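# Janside Skeltell Two-Arm Bench Cell: demo notes and spec page

*Stock no. 2973. Sold by quote. Updated after the June open day.*

We list equipment here that we have seen running, and we write down what we saw, including the parts the maker would like left out. The Skeltell is a tabletop cell with two arms, a white work surface and a frame that clamps up around it. Janside sells it for light handling: dishes, small boxes, parts trays. The brochure says "ready for the kitchen line in a day." We went to the open day on Wednesday to see how much of that holds up.

The session we sat in on was plate handling. Plates are a fair test, since they are smooth, round and thin at the rim, and a lot of grippers do badly with them. Janside had set out plain plates in different colors and a small raised shelf. We asked for a dish from the break room to be swapped in and were told the system "wasn't tuned for that one." Fine, but a buyer's dishes won't be tuned either. 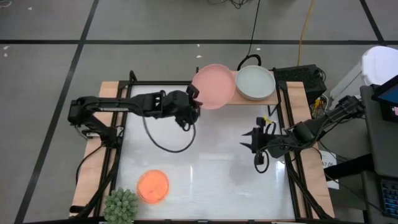

Speed is the other question. The sales sheet gives 145 moves an hour. The presenter stopped twice to reset, and the sheet does not say if resets count. We asked for a full log of one shift and were offered a highlights video. If you are comparing this with a person clearing a table, ask for the log too, and don't sign until you get it.

The two-arm pitch also needs a closer look. Much of the plate work we watched was one arm moving while the other waited. Janside says the second arm earns its keep on handovers and on larger items. It may. We saw one handover, and it was slow.

## What you get

- Two arms with grippers, black finish
- White tabletop and clamp-on frame
- Makris control software, one seat, first year included
- Setup visit, one day

## What costs extra

- Spare finger set: $145
- Extra training for each new object type: $1,178
- Iltell remote support, billed monthly after the first 21 days

That second line is the one to watch. A cafe with five kinds of dish could spend a good deal before the cell does anything useful, and Janside would not tell us what counts as a "new" object. Is a chipped plate new? A wet one? We have asked in writing.

## Space and wiring

Plan for a good bit more floor than the tabletop takes up. You need room for the arms to swing, a desk for the operator, and somewhere to run the cables. Janside quotes the table size only.

## Our take

Good for a lab, a training room or a firm with staff who like to tinker. We would not put it in a working kitchen on what we were shown. Returns are accepted within 21 days, unopened software only, and the buyer pays freight both ways.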